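Gondetti Technical College
Workshop Skills, Unit 2: Setting Out and Fitting Parts on a Board
Handout for students
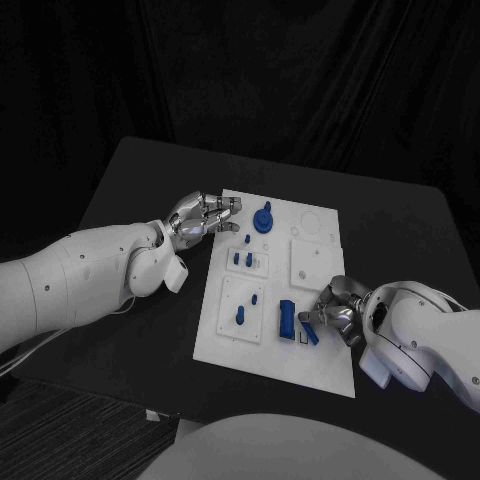

The purpose of this unit is to teach orderly assembly. Students will fit a small set of parts to a flat board, following the Stekano exercise sheet, and will keep the work area in good order throughout. The session lasts 15 minutes, excluding the time allowed for setting out.

Setting out
Lay the board flat on the table and check that it does not rock. Place long parts, such as bars, where they can be picked up without reaching across the work. Small plates and pegs are easily swept to the floor by a sleeve and should be kept well inside the table edge.

Fitting
Read the sheet once in full before touching any part. Upright pieces are lowered straight down on to their positions. A part that meets resistance is to be lifted clear, turned slightly and tried again; it must not be forced. One hand may steady the board while the other places the part.

Terms used in this unit
Peg: a short upright piece.
Seat: the place on the board intended for a given part.
Dry fit: a trial placing, without fixing.

Records
Enter the order of fitting on form 1247, together with any part that had to be refitted. Missing parts are reported to the Kollár store before the session ends. Boards are returned to the same store with all parts removed.

Preparation for Unit 3
Read the Duvidard notes on tolerances, sections 1 and 2, and bring a sharp pencil and a steel rule.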